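A Saturday at the Clestell smokehouse

Posted Sep 28, 2019

I had wanted to see the Clestell smokehouse since January, when a neighbor gave me a piece of their ham for a family dinner. Two times a year they open the doors to visitors, and this morning I was standing in front of the gate with a thermos of coffee and my good shoes on, which was a mistake. The floor inside is washed all the time.

Our guide was Preben Kragh, who has worked with the hams for most of his life and speaks very quietly. We had to stand close to him. He took us first to the salting room, where the legs of pork lie on shelves and are turned by hand. After that comes the rest, and then the smoke. They use beech wood and a little juniper, and he let us smell both before they go in the fire. The big hams stay in the smoke for 60 hours, with pauses. I asked if I could do it at home in a small smoker and he said yes, but I should begin with a loin and not with a leg.

Upstairs there was a cooking lesson with Lacey Naylor. She cooked a ham for the holiday table in the way I never dared: very slowly, covered, in apple cider with bay leaf and pepper, and the glaze only at the end. Her glaze is mustard, brown sugar and a spoon of the cooking liquid. I always put my glaze on too early, and it burns at the corners. She also told us to let the meat stand for half an hour before we cut it. 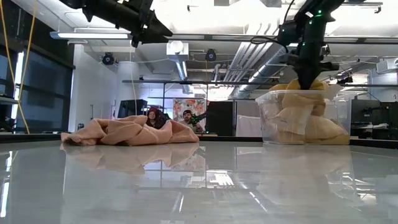 We tasted 4 kinds of ham, with rye bread and pickled pears. My favorite was the one they call Kirkitach, dry and dark, cut so thin that it folds by itself. The mild one was good too, but for me a bit sweet. My husband preferred it, so we bought some of each.

The tour costs nothing, but you must write your name on the list at the shop. Parking is difficult after ten. The shop takes orders for whole hams until the middle of December, and I have ordered a small one for New Year's Day. I will cook it with the cider and write here how it went.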